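Packing bench automation, Weerakoon site: progress report
Prepared by Tania Gunawardena for Brittany Melnyk, Friday, October 13, 2023 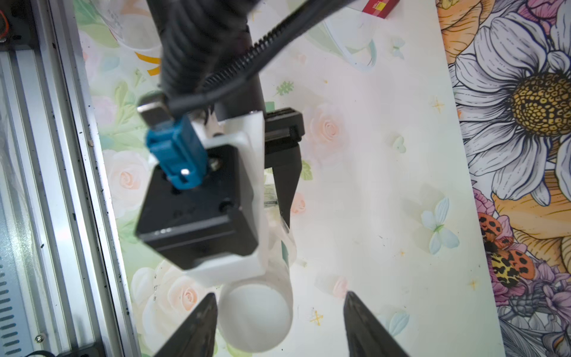

Robot arm over the bench, seen from between the fingertips of a second arm.

1. Where we are

Both arms are set up at bench 2 and have been in daily use since the start of the month. They handle the short white cylindrical parts only. All other lines are still packed by hand, and we do not plan to change that before the spring.

The target in the proposal was 305 parts per shift. We are at around 200 on a normal day. Most of the gap comes from stoppages when a part is picked up at an angle and someone has to reset the arm. Handex have sent a revised grip setting, which Kavinda Abeysekara will load next week.

2. What has changed for staff

No posts have been lost and no hours cut. Iresha Wanigasekara and Tahsin Navaratnam used to spend the whole shift on this bench. They now share the running of it and spend the rest of the day on order checking, where we were short.

Both say their wrists are less sore by the end of the week. Iresha finds the stoppages tiring in a different way, as she can be called back to the bench in the middle of a check and has to start it again. We have agreed that whoever is running the bench does no order checking for that hour. This slows the checking a little and we think it is worth it.

Tahsin has asked for his new duties to be written into his job description and for the pay grade to be looked at. I support this. The grade was last reviewed in May, before the arms were ordered.

3. Training

Four people can now start, stop and reset the arms. Two of them can also teach a new pick position. The night shift has had no training yet and the bench is switched off when the day shift leaves. The Destitz course covers more than we need, so Kavinda is writing a two-page sheet of our own.

4. Money

Spending is within budget apart from spare cables, which were not in the original quote. We have used 1000 from the contingency line for these and for a second set of fingertips.

5. Next period

Load the new grip setting and record stoppages by cause for two full weeks.
Train three people from the night shift.
Settle the grading question with Kadetlow HR.
Decide whether the taller parts can go on the same bench.

We would like your view on the grading question before the end of the month.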